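Teleop bench notebook, rack task
September, started 9.40
Written up by Njål Moen

We use cookies to remember your login and keep count of page visits. Accept / Manage settings

Carrying on from Botond's page. Task is still "hang laundry on the round rack", two arms, leader handles, me driving. Target for this batch is 100 keepable episodes. 29 in the bag before today, all Botond's. His are smoother than mine, will say that now so it's on paper.

Warm-up first. 8 goes, none saved. Left leader feels stiff at the wrist again, same as on the Lerenton bench, so backed the gravity comp down a touch and it was better. Not fixed. Better.

Notes on driving, mostly for whoever takes over after lunch:

- go up high THEN across. If you cut the corner you drag the cloth over the edge of the wooden base and it snags
- right arm gets to the rack early and waits. Don't wave it about while you think. The policy will learn the waving
- pegs are the hard bit. Orange and teal behave the same, ignore colour
- if you lose the cloth, leave it where it lands, regrasp, keep recording. We want recoveries in there. Only bin the episode if it goes out of reach

Dark stuff is a pain. Black next to dark olive on the rack and I can't tell on the monitor where one stops and the other starts. Navy a bit easier on the grey table, and the pale waistband on the briefs helps a lot for finding an edge to pinch.

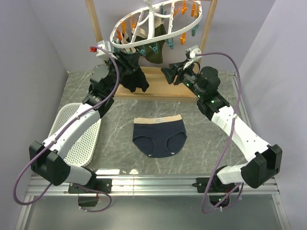
Photo: bench camera, Skeso rack task / N. Moen

Left gripper on the black one there, briefs still flat on the table. For flat items I've been taking the waistband at one end and lifting slow, then bringing the second gripper in for the other end once it's clear of the table. Botond pinches in the middle and lets it fold over. Both work. We should pick ONE before we go further because mixing them halfway through a set is exactly what made the Arellano data such a mess (policy averaged the two and grabbed thin air in between). Vote for mine, obviously. Will ask him.

10.55. Stopped to look at latency. Video to my screen lags enough that I overshoot when I'm close to the rim. Have been slowing down for the last bit without meaning to, and you can see it in the joint plots, a little stair-step just before contact. Not sure if that matters. Furley's people trimmed theirs out, I'd sooner leave it in and see what training does with it.

Changed: gripper close speed down one notch on both sides. Position scaling untouched.
Not changed: camera exposure, though I wanted to. Reflection off the table's front edge comes and goes. Leaving until batch is done so all episodes match.

Tried hand guiding too, 2 runs, arms in free mode and me moving them directly. Nice feel, you know straight away when the cloth catches. But my hands and sleeves are all over the camera view and I only have two hands for two arms plus the gripper buttons. Remote is the way for this one. Hand guiding maybe OK for teaching the park pose and nothing else.

Relabelled a handful of this morning's as "partial": garment over the rim but no peg on it. Don't count them towards the total, don't delete them either pls.

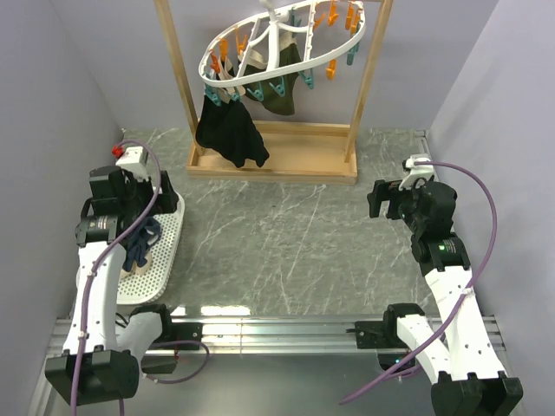

Does the person driving need to know anything about programming?
Not for the recording itself. You need steady hands, a feel for the lag, and the patience to do the same move the same way over and over. Somebody who can code has to set up the session and check the files afterwards.

(that one keeps coming up with visitors so am leaving the answer in here for copying)

Afternoon list:
- agree grasp style w/ Botond Győri, write it on the sheet by the door
- re-zero left leader wrist
- purple cables: give the loops a bit more slack at the gripper end, I keep seeing them swing on fast moves and I dont want one round a link
- check timestamps line up between arm log and video, one file looked off by a frame or so
- find out who has the spare pegs

Also we start every episode from the same park pose and I think that's wrong. Real start will never be that tidy. Propose varying it from tomorrow, small amounts, arms only, leave the rack put. Botond to say if this breaks his replay script, it probaly does.

12.20, arms parked, leader power off, logs copying to the Skeso drive.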